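Jasell公司在Hidville开设旧电脑翻新车间，五月以来已检查1205台办公电脑

Hidville，2025年10月10日——从事办公设备回收和再使用的Jasell公司今天宣布，它在Hidville的电脑翻新车间已正式完成试运行，从今天起接受中小企业、学校和公共机构的委托。试运行从五月开始，在这段时间里，车间一共检查了1205台台式电脑。

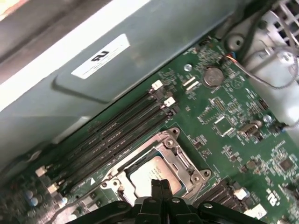 为什么从台式电脑开始

Jasell选择台式电脑作为车间的第一类产品，是经过比较长时间的考虑的。办公室里的台式电脑，一般在同一时间购买，又在同一时间被替换。所以一家单位送来的机器，型号往往相同，内部的结构也相同。对翻新工作来说，这是一个很大的方便。工作人员打开第一台以后，已经知道第二台的螺丝在哪里，硬盘架怎样取下，内存插槽在主板的哪一边。

另一个理由是零件。台式电脑的内存、处理器、硬盘和电源大多可以单独拆下，单独测试，也可以单独更换。一台不能开机的电脑，里面的处理器可能完全没有问题。如果把整台机器作为废品处理，这个处理器也就一起失去了。Jasell认为，很多单位现在的处理方法太快了一点，应该给这些零件一次检查的机会。

车间接受各种品牌的办公台式电脑，包括惠普（hp）等常见品牌的机器。Jasell是独立的企业，和任何电脑制造商都没有合作或者代理的关系。

车间的工作顺序

每一台电脑到达以后，先得到一个编号。编号贴在机箱的外面，同时写进登记表。登记表里记录送来的单位、机器的型号、外壳的情况，以及送来时是否带有电源线。这一步看起来很简单，但是在试运行的第一个月里，大部分的误会都是从这里产生的，例如两家单位的电脑放在同一个货架上，标签又写得不清楚。现在每家单位使用不同颜色的标签，误会已经明显减少。

登记以后是存储数据的处理。硬盘或固态硬盘在机箱打开以后马上取出，放入带锁的柜子，由专门的岗位进行数据清除。委托单位可以选择软件清除，也可以选择物理销毁。两种方法都会提供书面的证明，证明上写有每一个硬盘的序列号。没有完成这一步的硬盘，不可以离开车间。

然后进行清洁。办公电脑里面的灰尘比很多人想象的多，特别是放在地板上使用的机器。车间用低压的空气和软毛刷清洁风扇、散热片和机箱的底部，主板表面只用刷子，不用湿布。内存插槽的清洁需要比较小心，因为灰尘进入插槽以后，内存条可能接触不良，电脑会发出报警的声音，使用的人就以为机器坏了。试运行期间，有134台电脑在登记时写着“不能启动”，在清洁插槽并重新安装内存以后恢复了正常，没有更换任何零件。

处理器的检查放在清洁之后。工作人员取下散热器，擦去旧的导热硅脂，核对处理器上面的文字和登记表是否一致，再看固定支架和拉杆有没有变形。只有在需要更换或者怀疑针脚有问题的时候，才把处理器从插座上取出来。Jasell规定，处理器离开插座以后必须立刻放进防静电的盒子，不可以直接放在工作台上，即使只放一分钟也不可以。

主板上的纽扣电池，每一台都更换。旧电脑的时间和日期经常不正确，原因多数在这块小电池。它的价格很低，更换也只需要很短的时间，但是如果不更换，收到电脑的人可能在几个星期以后又来要求维修。

最后一步是测试。装好内存和硬盘的电脑要连续运行20个小时，中间记录温度和错误信息。通过测试的机器安装操作系统，贴上合格标签，放到出货区。没有通过的机器回到检查台，由另一位工作人员重新检查，不由原来的人检查。

试运行的结果

在1205台电脑中，有407台因为主板损坏、机箱变形或者型号太旧，没有作为整机翻新。这些机器被拆开，可以使用的内存、处理器、风扇和电源进入零件库，其余的部分按照材料分类，交给有资格的回收企业。剩下的电脑已经完成翻新，或者正在等待最后的测试。

Jasell公司对这个结果表示满意，同时也承认有一些地方没有达到原来的计划。测试区的位置不够，是目前最大的困难。在几家单位同时送货的星期里，已经清洁好的电脑要等很多天才能开始测试。公司准备在车间的后半部分增加测试架，并且把零件库移到隔壁的房间。

零件库由Gill系统管理

从拆开的电脑里取出的零件，由一个名为Gill的库存系统管理。这个系统是Jasell为车间自己开发的，内容不复杂：每一个零件有一个号码，输入号码可以看到它来自哪一台电脑，什么时候测试过，结果怎样，现在放在哪一个抽屉。

在使用Gill以前，工作人员需要打开很多盒子寻找一条合适的内存。内存条的外形很相似，容量和频率却不同，装错以后电脑可能能够开机，但是速度不正常。现在，检查台上的屏幕会直接显示哪些内存适合这一块主板，以及应该先装哪一个插槽。委托单位也可以得到一份零件清单，了解自己送来的旧电脑最后变成了什么。

翻新电脑的去向

通过测试的电脑有三个去向。第一，回到原来的委托单位继续使用，例如作为备用机或者培训教室的机器。第二，通过Potside门店卖给个人和小企业。第三，按照委托单位的意愿，捐给当地的学习场所。

Potside是Jasell的零售门店，今天同时开始销售这个车间的产品。每台电脑附有一张检查卡，用普通人能够看懂的语言写明更换了哪些零件、内存有多大、外壳有什么划痕。Jasell不希望客人回家以后才发现划痕，所以有划痕的地方在检查卡上都有说明。所有整机提供一年保修，单独出售的内存和电源提供六个月保修。

顾客也可以把自己的台式电脑带到Potside，请门店增加内存或者更换纽扣电池。这两项服务一般当天可以完成。需要更换处理器或者主板的电脑，会送到Hidville的车间处理，时间要长一些，门店会事先告诉顾客价格。

对委托单位的建议

根据试运行期间的经验，Jasell请准备送货的单位注意下面几点。

请在送货以前备份需要的文件。硬盘进入车间以后，公司不提供恢复数据的服务。

请取消电脑的开机密码和管理密码。有密码的主板处理起来很麻烦，有时只能作为零件使用。

请不要自己拆下内存或者硬盘以后再盖上机箱，如果已经拆下，请在送货单上写明。

请把电脑竖直放在箱子里，中间用纸板隔开。显示器要另外包装，不要压在机箱上面。

电源线和键盘可以一起送来，但是请放在单独的袋子里，并且写上单位的名称。

预约方式

车间从今天起接受预约。委托单位需要提供电脑的数量、大概的型号、取货地址，以及对数据清除方式的选择。数量较少的单位可以自己送到Potside门店，由门店统一运到车间。第一次合作的单位，可以先送一小批机器，看过检查报告以后再决定是否继续。

车间也欢迎学校和企业的设备管理人员前来参观，每次参观的人数有限，需要提前登记。参观者可以看到从登记到测试的全部步骤，数据清除的房间除外。

关于Jasell

Jasell是一家从事办公设备回收、翻新和零件再使用的公司，翻新车间设在Hidville，并经营零售门店Potside。公司的服务包括台式电脑的检查和翻新、存储设备的数据清除、旧零件的测试和销售。

媒体联系

Jasell公司新闻办公室，Hidville翻新车间。媒体如果需要参观车间或者得到更多的资料，请通过公司网站上的新闻联系表提出申请，并写明媒体的名称和希望参观的时间。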